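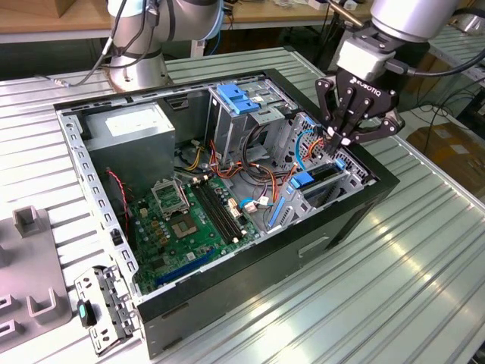 Fitting a Hard Drive in a Caddy-Type Desktop Case

Workshop notes, F. Gouveia. Revised December 6, 2024.

These notes cover the older style of office tower in which the drives ride in plastic caddies and clip into the chassis without screws. They apply to a case that has been opened and laid on its side.

Before opening

Shut the machine down, switch off the supply at the back and pull the power cord. Hold the front power button in for 10 seconds to drain what is left. Disconnect everything else from the rear panel. Touch bare chassis metal before putting a hand inside, and again each time you return to the bench.

Position of the case

Lay the tower flat with the open side up. Working on it upright puts the weight of the drive on the cables while you are lining up the caddy. Keep removed brackets and latches next to the case, on the side they came from, in the order they came off. Screws go in a lidded tin.

If the CPU socket is empty

A board that is being stripped or rebuilt often sits with the socket open. Treat it as the most fragile part in the box. Do not pass a drive, a screwdriver or a cable end over it. If the work will run past one session, fit the plastic socket cover. Bent contacts can sometimes be straightened under a loupe, but the success rate in this shop is poor.

Cables

Move the power bundle clear of the bay before the drive goes in. Most supplies of this age have leads just long enough to reach, and they spring back. One loop of hook-and-loop tape around the bundle will hold it. Do not use a zip tie at this stage.

SATA data cables should not be folded flat or creased. A gentle curve is fine. If the connector has a metal clip, press the clip fully before pulling. Pull on the plug body, never on the cable.

Loading the caddy

1. Flex one side rail outward and seat its pins in the side holes of the drive.
2. Flex the other rail over and seat the remaining pins.
3. Check that the connector end of the drive faces the open end of the caddy.
4. Shake lightly. A drive that rattles has a pin out of its hole.

Inserting the drive

Hold the caddy by its top edge and lower it square to the bay.

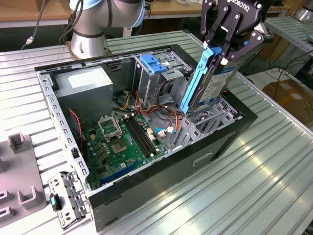 Keep fingers off the circuit board on the underside of the drive. Let the rails find the slots before applying any force. If the caddy stops early, lift it out completely and look for a trapped cable. Rocking it from side to side will shave the rails, and a shaved rail does not latch again.

Push until the latch engages on both sides, then tug once to confirm. Connect data first, then power.

Closing up

Check that no lead touches a fan blade. Refit brackets in reverse order. On first start, enter the BIOS setup and confirm that the drive is listed before replacing the side panel.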